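Podura-users mailing list archive
Subject: Re: [podura-users] how many demos before it stops embarrassing me?
List: podura-users
Month: November

I've been meaning to answer this for a while, and the simulator is busy re-rendering, so you get the long version.

> We're collecting demonstrations for a tabletop pick policy and have
> nearly 1000 episodes, all teleoperated, all in the same simulated
> room. Loss looks lovely. Then we move the camera by the width of a
> hand and the arm goes off to pick up a shadow. Is the answer just
> more episodes? My co-worker says yes. My co-worker also doesn't
> have to drive.

Your co-worker is wrong, but I understand the appeal of the position.

We did what you did. The first Eron set was one counter, one light, one camera and a very patient operator, and the model learned the counter. It learned it extremely well. If you ever need a network that can recognize that one counter at any hour of the day, write to me off-list and I will give it to you for nothing.

> Also, do you throw away the bad ones? We've been deleting anything
> where the object got dropped.

Please stop doing that. A dropped object followed by a decent recovery is worth a pile of clean grasps, because the clean grasps never visit the places your policy will end up in on its own. We delete an episode for two things only: the physics blew up (object inside the counter, object on its way to the moon), or the operator walked off and left the recorder running. The second kind is more common than I'd like and a good share of them are mine.

Drops stay. Long hesitations stay too, but trimmed. A policy trained on hesitation hesitates, and it does so with a confidence I find personally insulting.

> What do you randomize? Everything? It feels like cheating to
> randomize everything.

We randomize a lot and it doesn't feel like cheating, it feels like housekeeping. Per episode: camera pose, light direction, counter material, wall material, floor, the furniture at the back, which objects are out and where they land. Objects are dropped from a small height and left to settle before the operator takes over, so you get them leaning on each other and hiding each other, as they would if a person had put them down in a hurry. We keep the arm the same. Pollock (our scene generator, the old one, not the rewrite) used to vary the color of the arm as well, and all we got out of it was slower training.

The one I'd push you hardest on is the camera. You've found out already that yours is glued down. We draw a new pose for each episode and we let it be a bad pose. Some of them put a big dark object right up against the lens side of the counter with the thing you want behind it. Operators complain. I complain, when I'm the operator. But whoever deploys this is going to mount the camera wherever the bracket fits, and the bracket never fits anywhere good.

Start pose for one of this week's episodes, gripper empty, nothing touched yet: 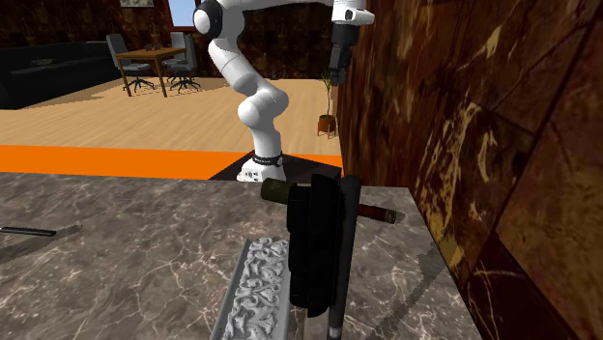
Jondley batch, episode start. Most of the green-and-red-brown pair's middle is behind the black thing.

I like this one because it's annoying. The olive cylinder sticks out on one side and the red-brown one on the other, and they line up. So is it one object or two? From this view I couldn't tell you, and I'm supposed to be the one who knows. The labels come from the simulator so they'll be right either way, but the policy only gets the pixels. Add the fancy veined stone and the long shadows on the counter and you have a fair test of whether it's looking at objects or at dark patches. Yours, from what you describe, is looking at dark patches.

On numbers, which was your real question. For us, going from 2 rooms to 7 did more than doubling the episodes in either of the first ones. I wouldn't carry those figures over to your setup as if they meant something, but I'd bet on the direction. If you can afford only one change, freeze your episode count, throw out half of what you have (at random, please, no picking favorites) and spend the hours on new rooms and new camera poses.

> Last thing, do you write the task instruction before or after the
> episode?

Before. We tried after, with the operator typing in what they had just done, and got a large collection of very honest text along the lines of "tried to move the tray, moved the other thing." Funny for a while. The model then learned that instructions are more of a mood. Now the prompt is drawn first, it goes up on the operator's screen, and if they do something else we mark the episode as a miss and keep it in a separate folder.

Two loose ends. Log the camera pose with every episode even if you think you'll never vary it. We didn't on the Eron set and had to back it out from the counter edge, an afternoon I would like returned to me. And check your episode starts by eye, a contact sheet at a time – the generator will happily place an object under another one and call it settled, and the loss curve won't say a word.

The randomization config is in the Podura repo under the Jondley branch. It's commented, if you count swearing as comments. Patches welcome, particularly for the light sampler, where I'm fairly sure noon is at an angle.

The render has finished and it has the wrong floor. Back to it.

--
podura-users mailing list
To unsubscribe, send a message with "unsubscribe" in the subject line. Please don't send it to the whole list.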